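2026-03-18

I moved the orders database to the new server at Kovberg last night. It holds 220 GB and the restore took 42 minutes, which was quicker than the rehearsal. Orysia Antoniuk checked the row counts with me and they matched.

The old box had its logs and data on one volume. They're now on separate ones, and the nightly backup goes to Zukdale as well.

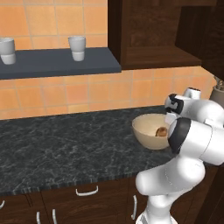
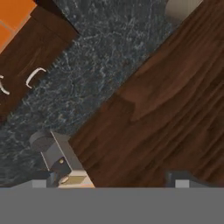 Should the old server be switched off straight away?

Leave it running, read-only, until one month-end has gone through on the new one. We're keeping ours until June.

I still have to move the reporting jobs. Two of them have the old server name typed into the script, so I'll do those by hand on Friday.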